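The Loudest Room in Taltanell

By the time the opening act has finished apologizing for its monitor mix, the floor at Korer is already sticky, and the man at the door has started letting people in by height. He denies this. I am five foot four and have waited behind every basketball player in the county.

Korer holds 87 people, according to a sign screwed to the wall beside the fuse box. It used to sell carpet. The owners kept the old showroom counter, which now serves as the bar, and the old showroom heating, which now serves as a topic of conversation. In January the regulars rap in coats. In July they rap in as little as the law allows, and a few of them should think again.

What brings people up the hill is the monthly open cypher, which has a set of rules older than most of the people following them. You get 60 seconds. You don't read off your phone. You don't rhyme the name of the town with anything, because it was all used up years ago. If the DJ cuts the beat, you finish the line dry and hand over the microphone, and you do it without a speech.

I have seen grown adults break every one of those rules in a single turn. One of them got a cheer anyway. He had a verse about being refused a library card that was so specific, and so bitter, that I went home and renewed mine.

The house sound, if you can call it that, comes from Cimoter, a production duo who built their first beats on a church organ with four dead keys. They never fixed the keys. You can hear the gaps all over their debut, Baysal, a 41-minute album named after the street where they both failed their driving tests. They pressed 500 copies and sold them out of a backpack. The second pressing had the sides labeled the wrong way around, and naturally that's the one collectors want.

Baysal is a good record with a great record stuck inside it. The first three tracks are the usual throat-clearing: we're here, we were always here, you slept on us. Fair enough, I did. Then the fourth track drops everything but a kick drum and a neighbor's dog, and the verses get small and mean and funny. There's a couplet about splitting a gas bill that I'd put up against most of what charted that year. 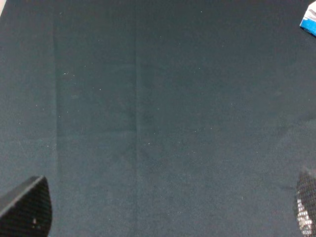

Live, they play it out of order and mostly too fast. On the night I went, the organ part arrived half a bar early, and one half of Cimoter simply walked to the lip of the stage and rapped at the speed of the mistake until the beat gave in. The crowd knew every word. I knew perhaps a third, and mumbled the rest with confidence, a method I learned at weddings.

Word has got out, of course. A bigger venue down by the train station has asked to host the cypher, with proper lights and a bar that takes cards. The regulars discussed it in the parking lot for the best part of an hour and the general feeling was that proper lights would show everybody's shoes.

The last turn of the night went to a woman in a bus driver's jacket who had to be up at five. She used 40 seconds of her minute, gave the mic back and went to find her keys.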